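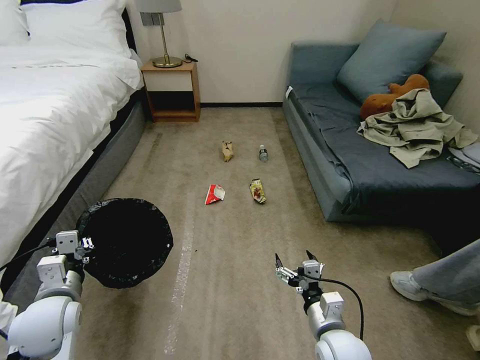
*Beige carpet, with the litter on it and the faint pale streak down the middle.*

## Pale streak in beige carpet, gets lighter after every cleaning

**Rundska**, Monday, September 20, 2021

Low loop pile, beige, glued down, fiber unknown. A faint pale streak runs lengthwise along the floor. I have cleaned it twice with a rental extractor and the store-brand detergent, at the dose on the bottle. Each time the streak stood out more. Vacuuming makes no difference. The room is 28 feet long and gets sun from one end. Is this residue, wear or bleaching, and can it be fixed without replacing the whole floor? Lease inspection is in October.

---

**Grilik**

Find out first whether the streak is clean or the rest is dirty. Dampen a white cotton cloth with plain water, rub ten strokes on the streak, then ten strokes on the carpet a foot to the side. Compare the two spots on the cloth.

- Side spot darker: the streak is the real color and the rest holds soil. Keep extracting, water only, until the recovery tank runs fairly clear.
- Both the same: go to the next test.
- Streak spot slimy or foamy: detergent left behind. Rinse with 2 ounces of white vinegar per gallon of warm water, then plain water.

Next, snip one tuft from the streak and one from under a baseboard or a door threshold. Look at both in daylight. If the streak tuft is lighter all the way down, the dye is gone and cleaning won't bring it back. If only the tip is lighter, it is sun or abrasion.

Dry passes matter more than wet ones. I do one wet and three dry, with a fan running overnight.

---

**Pekmont**

had the same thing, put a rug on it

---

**Muñoz**

Agree with Grilik on the cloth test. One addition – check the fiber before using anything stronger than vinegar. Wool and nylon take acid dyes and can be spot-dyed by a carpet shop. Olefin is colored before it is spun and will not take dye afterward, so a patch from a closet is the usual repair there. I paid 31 dollars for a patch kit with a seam iron. It worked on a 25-inch strip, though the seam shows from one direction if the pile is laid the wrong way. Mark the pile direction on the backing before cutting.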